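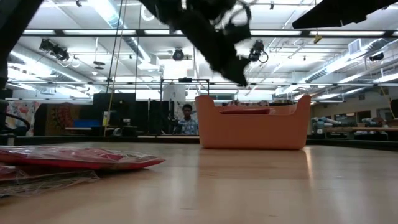 Getov Table Basket, Orange

Search products Search

Plastic basket with a rectangular body, rounded corners and raised, curved ends. The sides dip in the middle – flat items can be lifted out over the lower rim. Supplied in packs of 6. 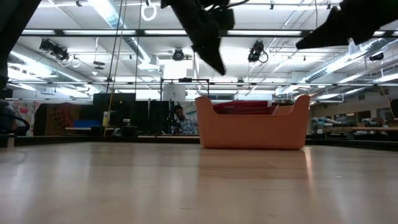

Can the baskets be mixed with Purnelton trays in one order?
They can, up to 20 pieces per carton.

Cleaning: damp cloth, mild soap. Do not use solvents. 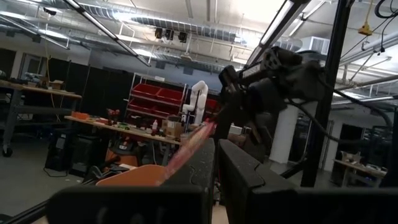
How long is the guarantee?
5 years from the date of delivery – keep the invoice.

Last updated: April 7, 2022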